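Open Day at the Galli Towel Mill, Stullbridge

We went up to Stullbridge in April for the spring open day at the Galli mill. They run it once a year, and it is free, but you have to sign up on the mill's web page because the groups are kept small. We had a morning slot and left Sevville early enough to get breakfast on the way.

Getting there

The mill is on the river side of town, past the rail bridge. There is a sign for deliveries before the sign for visitors, and we followed the wrong one. The visitor lot is gravel and fills up. If you come after 10 a.m., you will probably end up on the street by the school, a short walk away. Check-in is at a folding table inside the main door. You sign a sheet, get a badge and a pair of foam earplugs, and wait for your group to be called. Closed shoes are required and they do check. A woman in front of us had to go back to her car for sneakers.

Yarn store and winding

The tour follows the work in order, starting with the yarn store. Cotton comes in on cones already spun. Galli stopped spinning its own yarn years ago and the old spinning floor is now used for storage. The room is kept humid, and you feel it as soon as the door opens. Our guide said dry yarn breaks more often, and a break in the middle of a run means a stopped machine.

From there you go through to winding, where yarn is moved from large cones to the sizes the machines need. It was louder than I expected and we put the earplugs in here. The guide used a headset, but the people at the back of the group missed a good part of what was said. Stay near the front if you want to hear.

Weaving and knitting

Most of what the mill makes is woven terry for hotels and gyms. There are 6 looms in the main hall that date from before the last expansion, and newer ones behind them. The loops in terry come from a second set of warp threads that is left slack while the other set is held tight. I have used towels my whole life and had never thought about that. You are allowed to stand behind a yellow line and watch for as long as the group stays in the room, which was 8 minutes for us. I would have liked longer.

The knitted line is smaller and sits in a side room. Knitted towels are softer and stretch more, and Galli sells them mostly for kitchens and for babies. They dry faster too, according to the guide, but they snag more easily on rings and zippers.

Dyeing and finishing

You do not go into the dye house. There is a window in the corridor and a board that explains the steps. The mill has its own color names, and this year's grays and purples are sold as the Basell range. The board had swatches you could touch, and by that hour they were already a little grubby at the corners.

Finishing is where towels are washed, dried, cut and hemmed. Each sewing station has a bin for seconds. A towel goes in the bin for a pulled loop, a crooked hem or a patch where the color is off. The guide held up two and asked us to find the fault. I got one of them. The seconds are sold in the shop and the worst ones are cut up for rags.

One of the softer colors from the knitted side was a gray-purple, and it was the one I kept going back to.
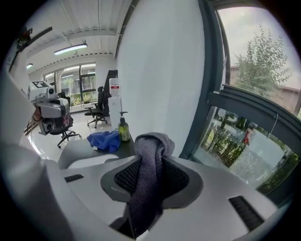

The shop and the canteen

The shop is at the end and gets crowded. Seconds are priced by weight, and first-quality towels are stacked along the back wall. We bought four bath towels and two of the knitted ones. One of the bath towels has a hem that wanders a bit and I can't find anything wrong with the rest. They take cards, but the line for cash was shorter.

The canteen was open to visitors until 2 p.m. Soup, rolls, coffee, and a tray of lemon bars that ran out while we were eating. Seating is at long tables, and you share.

Would we go again

Yes, though probably not next year, as the route is the same each time. Children under 8 are not allowed on the machine floors. There is an elevator, but the corridor by the dye house has three steps with no ramp, so call ahead if that is a problem. Allow two hours plus time for the shop. Sign-up for the fall shop sale opens in August. That one has no tour with it.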